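Search products, brands, part nos... Go

Home > Desk & Counter > Phone Stands

Nistel small phone stand, round base and folding panel types
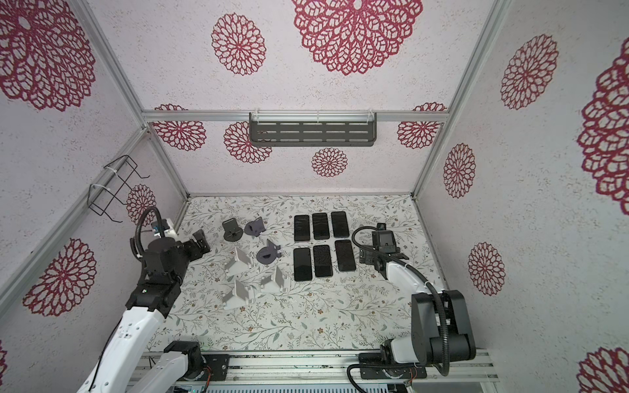 Two types of stand under the one listing, please read which is which before you order. The round base one is a fixed shape, phone leans on the upright back, good for a counter or bedside. The folding one has angled panels and goes flat-ish in a bag. Colours are dark grey and muted purple for the round base, white for the folding. The purple nearest the phones shows the base best, circular with a dark slot in it, and the two little prongs are at the side there. White is a pale plastic, disappears a bit on a light patterned cloth, so if you're forever losing things go for the grey.

Round base
Code: NS-8
Colours: dark grey, muted purple
Sold singly or in a box of 8
Phone goes upright or on its side. On its side is steadier with a big phone.
Thick wallet cases - take the case off or get the folding one. We've tried, it doesnt sit right.

Folding panel
Code: NS-11
Colour: white only for now. Purple expected June, no promises
Sold singly or in a box of 8
Open the back panel first, then the front. Stiff when new, eases off after a week or so of use. Don't force it past where it wants to stop.

Phones not included. Had to put that in, people do ask.

What they're for
Recipes on the worktop, video calls, phone by the till, waiting room check-in, classroom sets. Stukmont library took a box of the round ones for their audio tour handsets and came back for another. Not for in the car. Not for tablets either, not even the small ones, we have the Leltach easel for that (see bottom of page).

Mixed boxes
You can mix types and colours in a box of 8, just put it in the order notes. Eg 3 grey, 2 purple, 3 white. If you don't say we send all one colour. Whichever is nearest the packing bench, usually white.

Cleaning
Damp cloth, drop of washing up liquid, dry it after. No dishwasher. No bleach on the purple, it goes chalky. Crumbs in the slot come out with a dry toothbrush.

Stock
Grey 311 in stock
Purple low, ring first if you need more than a box
White plenty

Delivery
Orders in before lunch go same day, Monday to Thursday. After that its next working day. Boxes go tracked, singles go ordinary post in a padded bag. Collection from the Shehu Road counter is fine, bring the order number.

Returns
14 days, unused, in the bag it came in. Send it to the counter address marked for Sowmya Suvarna or it sits in the general post. Snapped panels on the white we just replace, send a photo, no need to post the bits back.

Price change from Fri 13 January on the boxes only. Singles stay as they are. Any quote already sent out still stands, quote the ref when you order.

Questions we get

Will it take a charging lead? Round base, yes with the phone on its side. Upright depends where your socket is and how stiff the lead is. Folding, yes, let the lead hang off the front edge of the table.

Does it slide about? A bit on glass. Fine on wood or a cloth. Stick-on feet are sold seperately, code NS-14, four to a sheet.

Can you print our logo? Back of the round base only. Ask Brock Melnyk at the counter, he does the artwork, allow two weeks.

Are the purple and the grey the same height? Same height yes, backs are cut differently.

Share this page
Facebook 8 | Email 11 | Print
3 comments

Related items
Leltach tablet easel, black
Nistel stick-on feet, sheet of four
Leltach cable tidy, short
Shehu counter tray, shallow
Nistel screen cloths, pack of 14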